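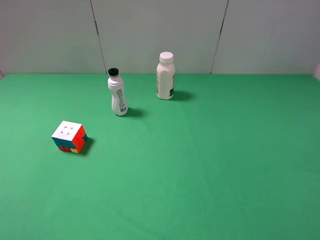 **Figure 7.1** Two plastic bottles and a puzzle cube. Products like these reach the store already shaped, filled or assembled.

# Chapter 7: Packaging and the Cost of a Product

When you buy a bottle of shampoo, you pay for more than the shampoo. Part of the price covers the bottle, the cap and the label. Another part covers the box the bottles were shipped in, the truck that carried the box and the shelf space in the store. In Chapter 6 you learned how a business adds up the cost of making a product. This chapter looks at the cost of getting it ready to sell.

We will follow a small company called Jadico, which makes hand lotion in the town of Plengate. Jadico mixes the lotion itself but buys its bottles from a supplier, Prantl. The owners have to decide which bottle to use, how many to order and how much to spend on the label.

## What you will learn

- The difference between fixed costs and variable costs in packaging
- Why the cost per unit usually falls as an order gets larger
- How storage and waste can cancel out the savings from a large order
- How to compare two suppliers when their prices are set up differently

## Key terms

**mold charge, unit cost, minimum order, carrying cost, stock bottle, custom bottle**

## 7.1 Stock bottles and custom bottles

Most small companies begin with a stock bottle. A stock bottle is a standard shape that the supplier already makes and sells to many customers. The buyer adds a label and a cap. There is no mold charge, and the minimum order is often low.

A custom bottle is made for one buyer. Before the first one can be produced, someone has to design it and cut a metal mold. The buyer normally pays for the mold whether the order is large or small, so it is a fixed cost. The plastic is a variable cost - twice as many bottles use twice as much plastic.

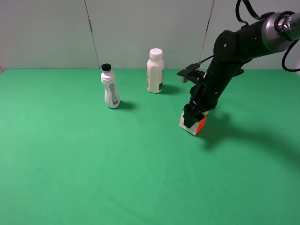 **Figure 7.2** A bottle with a contoured body, a ribbed screw cap and a printed label.

Shape affects cost in other ways too. Straight-sided bottles pack closely together, and a flat label goes on easily. A curved bottle may leave more empty space in the carton and may need a label that is cut or stretched to fit. Some companies accept the extra cost because a shape that is easy to hold, or easy to recognize, may help sales.

## 7.2 How many should Jadico order?

Prantl will sell Jadico a custom bottle with a mold charge of $2,000. Each bottle then costs $2. If Jadico orders 1,000 bottles, the mold adds $2 to the cost of each one, and the unit cost is $4. If it orders only 300, the mold adds $6.67 to each, and the unit cost rises to $8.67.

The larger order looks better, but Jadico must also store the bottles until they are filled. Rent, insurance and damage are all part of the carrying cost. A second supplier, Jerkska, offers a stock bottle with no mold charge at a higher price per bottle. To compare the two offers, Jadico first needs a sales forecast. Section 7.3 explains how to prepare one.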